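Plulach Opens Its Slow Dating Nights to Singles Who Are Tired of Swiping

Saturday, February 21, 2026

I started Plulach after a dating dry spell so long my houseplants got worried. Two years of apps, and I had mostly learned to type "haha, same" with one thumb. 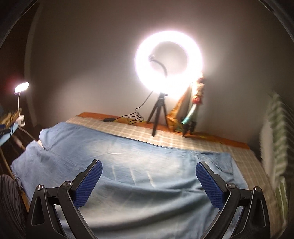

2 min read

So I'm thrilled to announce that our slow dating nights are now open to everyone! You get one table, one person and a whole evening to talk - no profiles, no bell, no swapping seats. We tested it with 173 singles at Clivanent, and some 900 more are already on the waiting list (hi, all of you!). 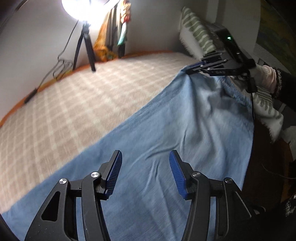
By the founder of Plulach

Our friends at Kollden are handling the food, and yes, there will be dumplings. Come in whatever you feel good in - I wore slippers to the first one. Sign-ups are open now on the Plulach site, and the next round of dates goes up in July.

Press contact: the Plulach front desk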